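Print this page | E-mail this thread
Reading time: 3 minutes

Lino Amato
Bench notes on fingertips, April. Two arms, same table, same pile of toys and boxes. I've been swapping between the Hadow tapered fingers and the Gosselin wide pads and wanted to write down the numbers before I lose them.

Test set first. Hard plastic toy pieces and building bricks, a bucket, bins, a card box. Nothing soft. If your work is mostly cloth or bags, very little of this will carry over.

556 grasp attempts in total across both finger types. An attempt counts as good if the piece is lifted clear of the table and held for 5 seconds. Dragging it along the wood doesn't count, however far it goes.
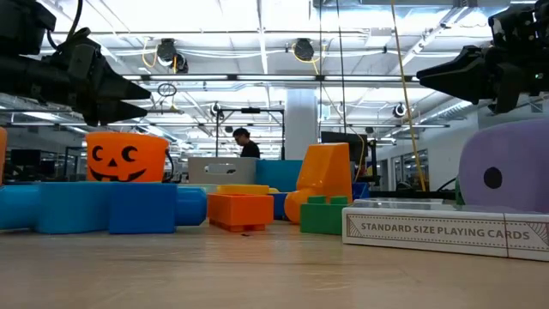

Tapered fingers left and right, jack-o'-lantern bucket and blocks below.

The tapered fingers did better on anything standing close to a neighbour. They get into a gap of a few millimetres where the wide pads push both pieces along.

The wide pads did better on the bucket rim. More contact, so less swing once it's off the table. With the tapered ones the bucket turns about the pinch point and you have to wait for it to settle.

Card box: bad with both. It's glossy on top and wider than I'd like for a flat grasp. Best approach was one finger either side of the narrow edge, wrist tilted 29 degrees. At zero tilt the fingertips touch the table before they have enough of the box to hold.

Controllers. The left arm ran on the Jurnar board for all of this, the right on the older Bavavport one. Jurnar lets you cap closing force per move. Bavavport has one global cap, and changing it means a restart.

That matters more than I thought it would. Rounded toy parts want a low force or they squirt out sideways. The card box wants a low force or it dents. The bucket wants rather more. With one global setting you pick a compromise and lose a bit everywhere.

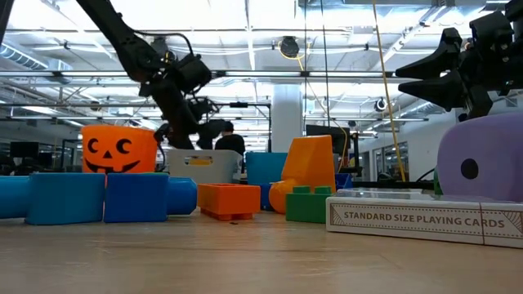
Force readings are taken at 60 Hz on both boards, so the logs line up without resampling. The Bavavport log drops a line now and then — I've left the gaps in and not filled them.

Camera position. I had it low to begin with, near table height, and the front row hid too much of whatever stood behind it. Raising it helped with depth on the bricks and made the shiny lid of the card box worse, as the ceiling lights then reflect straight back. No good answer yet. A polarising filter is on the list.

Wear: the tapered tips have a slight polish on the inside faces. No cracks. The pads on the Gosselin set have started to lift at one corner, which I put down to my gluing.

For this table I'd keep the tapered fingers and the Jurnar board. For bins and larger parts I'd go back to the pads. Next job is the same test with the two arms passing a brick between them, once I've sorted out the timing.

Comments (4)

Brândușa Manole
Did you randomise the order of the pieces? We saw a big difference between the first and last pick on a row, simply from the row opening up.

Lino Amato
Partly. The order was shuffled within each run but the layout was not. Fair point — I'll split the results by position.

gripfan_n
What glue on the pads?

Lino Amato
Ordinary contact adhesive. I wouldn't copy it.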